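Fellcombe Kitchen Hire and Storage: Frequently Asked Questions

Answers to the things customers ask us most often about renting a kitchen, storing one, or handing one back. Last checked Sun 2 January.
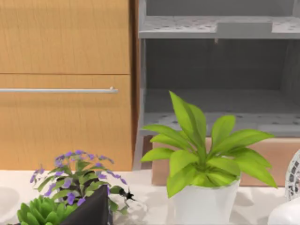 Booking and availability

What does Fellcombe hire out?

We hire complete temporary kitchens for people whose own kitchen is out of use, usually during building work or after a leak or fire. A standard hire includes base units, a worktop, a sink, a cooker and a fridge. Wall cupboards and shelving can be added. We also store fitted kitchens that have been taken out and are waiting to go back in.

How long is the shortest hire?

Two weeks. If you hand the kitchen back sooner, the two-week charge still applies.

How long can I keep it?

The usual limit is 90 days. After that we need to come and check the gas and water connections before we extend. There is no charge for this visit, but you must book it before the ninetieth day. If the check isn't done, we can't renew the hire.

How far ahead should I book?

Three weeks is normally enough. October is our busiest month, when a lot of people want building work finished before Christmas, and we ask for six weeks' notice then. Insurance cases are dealt with separately and can often be fitted in sooner.

Can I see the kitchens before I choose?

Yes. Call the office to arrange a time. We don't have staff in the showroom all day, so please don't turn up without an appointment.

Ranges

What is the difference between Plorasell and Drellent?

Plorasell is the smaller range. It is meant for flats, garages and dining rooms, and the narrowest layout fits along a wall of a little over two metres. Drellent is the full-sized range and needs a room you can walk around in. The cooker in a Plorasell kitchen has two rings and a small oven. The Drellent cooker has four rings and a full oven.

Can I mix units from both ranges?

No. The base units are different heights and the worktops won't meet.

Can I pick the colour?

You can say what you would like and we will note it on the booking. We can't hold a particular finish for you, and units in the same kitchen may not all match. If this matters to you, ask when you book and we will tell you what is due back in time.

Do you have kitchens suitable for wheelchair users?

We have a small number of Drellent kitchens with a lowered worktop and open space under the sink. Please ask for these by name, as they don't appear in the online booking form. The waiting time is longer than for other kitchens.

Delivery and fitting

What do I need to have ready?

A clear, level floor, a cold water supply within three metres, a waste pipe or outside drain, and a double socket that isn't shared with anything heavy. The fitters will also need somewhere to park. If you live in a permit area, you will have to arrange the permit and have it ready for the van.

Will the fitters move my furniture?

No. Their insurance doesn't cover it. If the room isn't clear when they arrive, they will wait for half an hour and then leave, and you will be charged for a second visit.

How long does fitting take?

A Plorasell kitchen takes a morning. A Drellent kitchen takes most of a day. Please have an adult at home for the whole visit, including the last quarter of an hour, when the fitter shows you where to turn off the water.

Can you deliver upstairs?

Up to the second floor by stairs, or to any floor if there is a lift that takes a 92 cm unit standing upright. Measure the lift door as well as the inside of the lift. We have had several units go back to the depot because only one of the two was measured.

Do you fit gas cookers?

Only where there is already a gas point in the room. Otherwise we supply electric. All gas work is carried out by Margaritis, who will contact you directly to agree a time. Their visit may be on a different day from the main fitting.

Paying

How much is the deposit?

The deposit is one month's hire. It is returned within 5 working days of collection, less the cost of any damage.

Can my insurer pay you directly?

Yes, if they send us a written order before delivery. We can't start on a phone call alone. If the order hasn't reached us by the delivery date, you can pay the first month yourself and we will refund you when the insurer pays.

What happens if I need to cancel?

Tell us at least 72 hours before delivery and you will get everything back. After that we keep the delivery charge. If the fitters are already on their way, we keep the delivery charge and the first week's hire.

My builder is running late. Can I move the delivery date?

Once, free of charge, with the same notice as for a cancellation. Further changes cost the price of one delivery each. Moving the date may also mean a different kitchen from the one on your booking.

While you have the kitchen

What if something stops working?

Ring the office and choose option two. For a leak, turn the water off first. For anything electrical, switch off at the wall and leave it alone until the fitter has been. We aim to visit the next working day.

Can I drill into the units or put up hooks?

No. Stick-on hooks are also best avoided, as they lift the surface when they are pulled off and we do charge for that.

How should I clean it?

Washing-up liquid and warm water on a soft cloth will do for the doors, drawers and worktop. Don't use cream cleaner, bleach or wire wool. Wipe up tea, turmeric and beetroot straight away. Handles can be cleaned the same way and should be dried afterwards.

A drawer won't shut properly. Is that a fault?

Check first that nothing has fallen down behind it. Pull the drawer out as far as it will go, lift the front slightly and slide it back in. If it still sticks, the runner has probably come off its track, and we will send someone to put it right. Please don't force it.

Can I keep using the kitchen if my own water is turned off?

You can use the fridge and the cooker. Don't use the sink with a hose or a tank unless we have agreed it with you, as the waste is set up for a normal tap.

Storing your own kitchen

Will you take out my old kitchen for me?

No. Your builder needs to do that. We collect it once it has been taken out, emptied and wiped down.

How should it be packed?

Leave the units in one piece where you can. Take out loose shelves and tape them together. Put hinges, screws and shelf pegs in a bag for each unit, and write the unit's position on both the bag and the unit. Doors should be wrapped in blankets or card. Bubble wrap can mark painted doors if it is left on for months.

Do you store worktops?

Wood and laminate, yes. We don't take stone or glass.

Can I get at my things while they are in store?

Yes, with two working days' notice. The first visit is free.

Handing it back

What do I need to do before collection?

Empty everything, defrost the fridge the night before, and clean the oven. There is a cleaning charge if the oven hasn't been done. The fitters will disconnect the water and power themselves.

I left something in a cupboard. Can I have it back?

Ring us as soon as you notice. We keep items found in units for a month. Food is thrown away.

Can I buy the kitchen at the end?

Sometimes. We sell units that are near the end of their hire life, and the current customer gets first refusal. The price depends on age and condition, and doesn't include the cooker.

Who do I write to with a complaint?

Write to Anastasia Manolakis, Customer Accounts, at the office address on your hire agreement. Put your booking number at the top of the letter. You will get a reply in writing within ten working days.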